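Lesia Boiko has worked on the planning software at Jasari since April. Before that she wrote stock tools for a parts firm, and she says the two jobs have more in common than people expect.

Her team's planner, Serent, decides how two arms share one table. "Each arm is easy by itself," she says. "The trouble is the bit in the middle, where both want to be." The first version simply made one arm wait. It was safe and very slow.
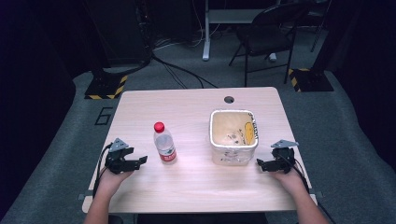
A bottle and an open container between two hand-held grippers.

The new version learns from 637 recorded runs. Boiko threw out 90 more – the timestamps on the left and right sides had drifted apart. "I'd sooner have fewer and trust them."

She wants better logging next. "When a plan fails I get one line of text. I need to know which check said no."

Contact the editor | © Esby 2022 | Back to top

Comments

Ustyna Symonenko: Does it replan mid-move or only between moves?

hnatiuk_k: We had the same drift. Fixed it with one shared clock.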